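Caps Off the Doorknob, Finally

I've been putting off the hat situation since April. You may remember me saying on here that I was going to "get to it over spring," and then I painted the bathroom instead, and then it got too hot to care about anything that goes on a head. But last week I opened the hall closet to get the vacuum out and a whole avalanche of ball caps came down off the top shelf and one of them went straight into the dog's water bowl. So, okay! Hats it is.

I should explain how it gets to this point in a house with a perfectly normal number of heads in it. Caps come in. They come in from ball games and 5Ks and the hardware store and that one trip where it was sunnier than the forecast said. And they never go out, because a cap takes up no space at all when you're looking at just the one. It goes on a doorknob. It goes on the newel post. It goes on the corner of a dining room chair, where it stays until company comes over, and then it gets squashed onto the closet shelf on top of the others and the brim takes on a bend it will have for the rest of its life.

The oldest one I own is from 1978. It's a mustard yellow feed store cap with a foam front, it came out of my grandfather's truck, and I wouldn't wear it in the rain for any amount of money. That one has always had its own hook. All the rest have been living like animals.

First I tried one of those over-the-door racks with the little clips. It's a Hisel, the kind with two straps that hang down and a row of clips on each. I want to be fair to it, because I know people love these. It does hold a lot. But you clip each cap by the brim or by the strap in back, and so they all hang down in a droopy overlapping pile, and every time the closet door swung shut the whole thing whapped against the wood. I lasted nine days. It's now in the garage holding work gloves and it's fantastic at that, so no hard feelings.

Then I went through a phase of nesting them, which is where you tuck the back of each cap into the one behind it and line them all up in a drawer like potato chips. It looks so good. It looks so good for exactly as long as you only ever want the one in front. I wanted the fourth one back, and I got it, and after that I had a drawer of loose caps again.

What I kept coming back to was how they do it in the store. Shops have those little wire stands, right? A ring on the bottom, a rod going up, and a round wire shape at the top for the hat to sit over. Nothing to clip or fold. The hat is just sort of standing there being a hat, and you can see what it is from across the room. I always figured they were a shop thing and you'd have to buy a case of 200 or something. But you don't! Plattner sells them in small packs and I found a few more at a shop fixtures place, Gruvano, that was clearing out odds and ends in a box by the register. Mine don't all match and I've decided that's fine.

They're so simple it's almost funny. Bent wire, that's all it is. The ring base lies flat with a bar running across it, the rod goes up from there, and the top is a couple of arcs crossing over another ring so you get this airy little skeleton head. It weighs next to nothing and I was sure it would tip over the second I put a brim on it. 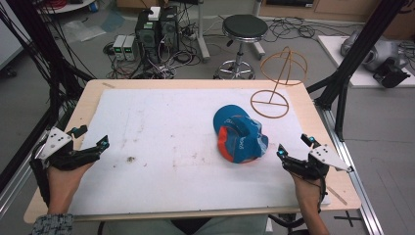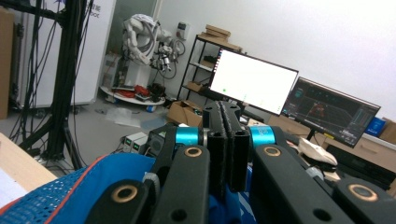
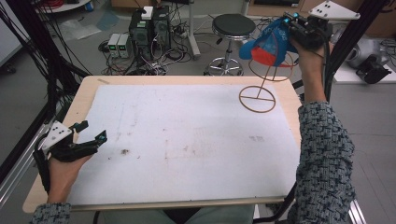 Getting a cap onto one of these is a little different from hanging it on a hook, and I've now done it enough times to have opinions. A soft cap that's been lying around on its side wants to stay collapsed. If you just drop it on, half of it catches on the top of the wire and the other half slumps, and you get a sad sideways cone. So open it up first. I put my fist inside and push the crown out from underneath, then go around the sweatband with a thumb and flip it back down wherever it has curled. Then lower it straight down over the dome with both hands and let go of the brim last. If the cap has an adjustable strap and it's cinched down to nothing, let it out a few notches or it will perch way up high like a bottle cap.

Also, which way the brim points matters more than I thought it would. My first row was all facing front like a little choir, and the brims kept bumping the next stand over every time I took one down. Turned slightly to the side they fit closer together, and you can see the underside of the brim too. I'd never really noticed how many caps have a contrasting color under there. I have a blue one with a reddish underside that I'd been treating as a plain blue hat this whole time, and now it's the cheerful one!

While everything was out I cleaned what needed cleaning. I'm not a hat-in-the-dishwasher person. (I was one, around the year 2000, and I lost a good wool cap that way, which came out about right for a cantaloupe.) What I do now is a bowl of cool water with a squirt of dish soap and an old soft toothbrush, and I only go after the sweatband and the edge of the brim where your fingers go. Wipe it with a damp washcloth, wipe again with clean water, and leave it to dry on something round. Which, hello, I now own a bunch of something round. I used to dry them over a mixing bowl and they'd stay clammy on the inside till the next day. On the wire there's air going up underneath and I think it goes faster, though I haven't timed it or anything.

Do put a towel or some kind of scrap board down first if your table is nice. Old cap dye is sneaky. I had a navy one leave a perfect crescent on a placemat and I'm still finding out whether that comes out.

Then I had to deal with the part I'd been dodging, where you decide who stays. My rule was that if I wouldn't put it on my head to walk to the mailbox, it goes. That got rid of a lot of freebies right away. I had three from the same bank, and I've never had an account there. The ones I couldn't decide on went in a paper bag with the top folded down, and if I haven't dug in there by the time it snows, the bag leaves the house. The keepers got sorted into the ones I wear and the ones I just like to look at, and only those two groups got stands. Gardening caps went on a nail by the back door, where they were going to end up anyway.

The shelf they live on now is the long one in the hallway over the bench, the Trirner one I complained about so bitterly when I was putting it up. It's not deep. I measured the base of a stand before I committed and there's just enough room for a ring plus a bit of brim hanging over the front. If you've got a skinny picture ledge I don't think this will work for you, the base really does need to sit all the way flat. And if you have a cat who walks on shelves, well, light wire, you can picture it. A little dab of museum putty under the crossbar has held mine steady through a lot of door slamming.

A few things I'd do differently. I'd buy all the stands in one height, since the mixed ones make the row look a bit like a skyline and I keep fiddling with the order. I'd also have checked the feet for rough spots before sliding them around on a painted shelf, because one of them left a thin scratch that I've covered up with the bank calendar. (Fine, so I got something out of that bank.) And I'd skip trying to put the big floppy sun hat on one. It swallowed the entire stand and looked like a ghost in a play. The sun hat is back on its hook.

Someone always asks what a project cost, so: the stands and the putty together came in well under 100 dollars, and I could have spent less if I hadn't gone back for a second pack when I didn't strictly need it. The spares are in the linen closet. I have already caught myself looking at winter beanies and wondering.

The feed store cap got moved too, by the way. It's on the end nearest the window, turned a little toward the wall so the sun doesn't get at the front of it, and the hook it used to have is now for the dog's leash.

Next up is the scarf basket, which I opened this morning, looked into, and closed again.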